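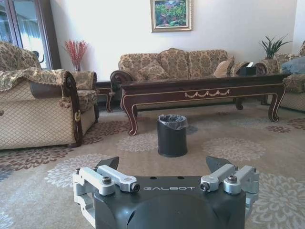 Facilities Bulletin > Building Services > Floors and Waste

2 min read

Change to the floor care schedule at Pärn

The vinyl floors on levels 1 to 4 move to a new maintenance cycle on Thu 16 December. The current cycle strips and recoats every floor once a year in July, regardless of wear. Gloss readings taken by Saulius Kütt show that the corridors lose their finish well before the recoat is due, while the offices hardly change between one July and the next.

Under the new cycle, corridors are burnished monthly and recoated when the gloss reading at any test point falls below 80. Offices are scrubbed and given a single top coat only when the reading calls for it. Full stripping is reserved for floors where the old finish has yellowed or is lifting at the seams.

The finish also changes, from Planach to Drilus. The two do not bond well - Drilus applied over old Planach can powder under foot traffic - so each area will be stripped once before the changeover. The total area is 358 square yards per level. Work runs in the evenings, one level at a time, starting at the top.

Before your level is done, please lift chairs, boxes and trash cans off the floor. Desks and filing cabinets stay in place and the crew will work up to the feet. Fresh finish takes light foot traffic after an hour, but keep wheeled loads off it until the next morning. Do not put mats back for three days. Trapped moisture leaves a white bloom that has to be stripped out.

Black heel marks can be removed with a dry white pad. Do not use solvent cleaners or green pads on the new finish.

Questions about dates go to Austra Vasiliauskas at the service desk. Report lifting seams to Ivars Lepik, with the room number.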